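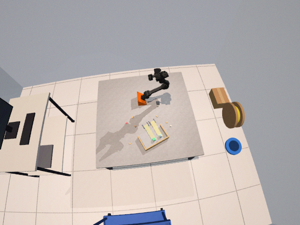 Ticket opened against the layout rule in section 2 of the Prulbridge cell setup guide, which says the reset check must fail any start state where a part sits outside its fixture. The check is passing states it should fail. In the simulated cell the tilted wooden frame holds the two strips, and small loose pieces lie on the tabletop around it, one of them close to the long shadow of the arm. The checker returned "layout OK" for this state. Reported by Jarmila Tichý, Clundemville site.

Severity: medium. No hardware affected. Blocks sign-off of the Enriquez task set.

Expected: reset check returns FAIL and lists each part outside the fixture boundary.
Got: reset check returns OK, empty list.

Steps to reproduce
Load the frame task from the Enriquez set.
Run reset with the default seed range.
Run the layout check before the first arm command.
Compare the check result with the render.

Log

09:10 Confirmed on my machine. Same result with a fresh install. Ran 3,000 resets overnight with the check on and got zero failures, which can't be right for a task that scatters parts on purpose.

09:45 First guess was that the check only looks at parts with a collision body. Turned collision display on. All the small parts have one. Not the cause.

10:20 Checked whether the fixture boundary follows the frame when the frame is rotated. It does. Moved the frame by hand to a few angles and the boundary stayed with it.

11:05 Found it, I think. The section 2 rule is written for "parts," and the checker reads that as anything tagged "part." The loose pieces in this task are tagged "clutter" by the Pradier importer. The checker skips clutter completely.

11:15 Question for the owner of the guide: is clutter supposed to be exempt? The text doesn't say. If a task wants loose pieces on the table, the rule as written fails every start state. If clutter is exempt, anyone can pass the check by changing a tag.

13:30 Reply from Jarmila: clutter is allowed if the task sheet declares it, with a count and a keep-out distance from the arm base. Undeclared clutter is a FAIL. She says this was always the intent and it got lost when the guide was shortened.

14:00 The task sheet for this one declares nothing, so FAIL is the correct result.

15:40 Patch on branch. Checker now reads both tags and compares clutter against the task sheet. Reran 3,000 resets: all fail with "undeclared clutter," as they should. Added a declaration to a copy of the sheet and reran a short batch. Passes, except where a piece lands inside the keep-out distance.

16:10 Ran the patched checker over the saved start states for the whole set, 3,168 in total. Around 2 percent change result. All of those come from tasks brought in through Pradier.

Open items
Guide text for section 2 needs the clutter wording. Jarmila to write it.
Pradier importer should warn when it tags something as clutter and the sheet has no declaration. Separate ticket.
Old sign-offs for the affected tasks are withdrawn until they are rerun.

Status: fix in review. Keep this ticket open until the guide text is merged.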